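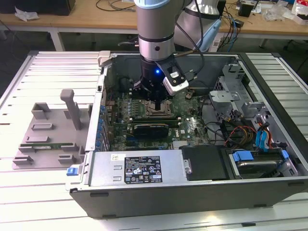 Could the skull go on show before the rest of the skeleton is finished, a reader of our last report asked, and would the school groups still be able to watch the work through the lab window? Yes to both, with some conditions set out under Display.

September
By the Fossil Collections Desk, Villville Museum

Progress report to the Bélanger Fund: preparation of the Banda Creek mosasaur

Work this period

Three plaster jackets came out of the creek bank last summer. The first, holding the skull and the front of the neck, has been opened and cleaned on its upper side. The second is open but has barely been started. The third is still sealed and will stay that way until there is floor space for it. It weighs over 111 kilograms and the lab hoist needs its inspection renewed before we lift it.

To date 83 bones and bone fragments have been catalogued. Most are vertebrae and pieces of rib. The left lower jaw is nearly complete. The right one is crushed behind the last tooth and will need to be supported from underneath before it is moved.

The grey shale around the skull was softer than we planned for and came away with hand tools. The ironstone along the ribs is much harder, and we have gone back to the air scribe there. Progress on that side is slow.

Budget

The grant covered 100 hours of contract preparation, and all of them have been used. Staff time has carried the work since then. Consolidant and plaster came in under budget. Storage foam went over, as the Rodix cabinets turned out to be shallower than the old ones and the drawers had to be relined. We ask permission to move the unspent plaster money to cover the foam.

Display

The skull can go in the front gallery this winter if the case is fitted with a humidity monitor. The underside will not have been prepared by then, so it would be shown in its jacket. School groups can keep using the lab window on weekday mornings.

Next period

Finish the second jacket. Mould the left jaw so that a cast can travel to the creek-side interpretive centre. Send rock samples for pollen dating, which was put off from the spring.

Last updated 4:15 p.m.

Related
Banda Creek dig: what we found in the bank
New cabinets for the fossil store
Winter hours at Villville Museum
Report a fossil find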